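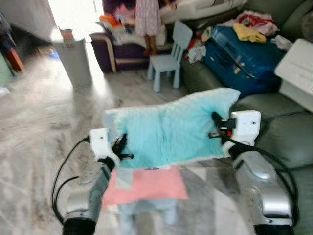
Print | E-mail

2024-04-07 – shop notebook, siding mockup for the Lundura house

Finally got the second mockup panel up against the back wall of the shop, and I'm a lot happier with it than I was with the first one. Same framing, same sheathing, but this time I ran the furring strips at 16 inches on center and took my time with the window corner. The first panel had that ugly bulge at the lower left of the opening where I'd stacked flashing tape three layers deep. You could slide a pencil behind the trim!

For anybody picking this up later: the Lundura job is a full exterior redo (siding, trim, all the windows on the weather side), and the owners want the fiber cement boards with the narrow reveal. The house faces open water and gets rain from the side, so the window details are what I lose sleep over. The boards will be fine, boards are always fine.

Tape

I tried two tapes at the sill. The Flalitz is the stretchy one, and it goes around the corner in one piece, which I love, but it creeps back if you pull it too hard. I overdid it the first time and by lunch it had lifted off the outside corner by a good 1/4 inch. Second try I laid it in with almost no stretch, rolled it hard, and it's still down. The Skiltik is stiffer and has to be cut and patched at the corner. It sticks like crazy, though, even on the dusty sheathing I forgot to wipe (my fault, there was sawdust all over it from ripping the furring).

Leaning toward Flalitz at the sill and Skiltik up the jambs and across the head. I'd like to hear from whoever has used both on the same opening. I don't know if they get along where they overlap, and neither of the data sheets says a word about it. I left a lap of 4 inches on the right side of the mockup so we can peel it in June and see.

Hose test

Ran the hose on the window for 5 minutes at the head, then the same again on each jamb. Dry at the back of the sheathing. Then I got cocky and shot it upward from below, which no storm does, and got a drip at the left end of the sill pan. Pulled the trim and found the end dam was folded short. I'd trimmed it to clear a nail head. Moved the nail, folded a new dam, ran it again – dry.

So, note to self and everyone: look at the end dams before the trim goes on. It's such a small piece of metal and I walked right past it. 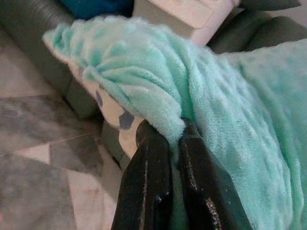
Paint and trim samples

The owners picked a gray-blue from the Cai line for the body and a warm white for the trim. On the little chip it looked great. On a full board it goes pretty purple in the afternoon, so I brushed out the next one down the card too and set both boards outside by the big door. I like the second one way better, but it's their house. They're getting both boards to lean on the porch for a few days before anybody orders paint.

Cut ends: prime every one of them, even the ones that end up behind trim. I did half of them on this panel and left the other half raw, to have something to compare when we take it apart.

Fasteners

We have a box of 1,000 stainless ring-shanks left from the garage job and I'd planned on using them up here. They're a hair short once you add the furring. I drove a few and didn't like the bite, so they go back on the shelf and I'll order the next length up.

Still to do

Bug screen at the bottom of the furring gap. Head flashing with a real slope on it, the one on the mockup is nearly flat. Price out the longer nails. Ask the owners whether the hose bib is staying where it is, as it lands right on a butt joint the way I have the courses laid out now.

Print | E-mail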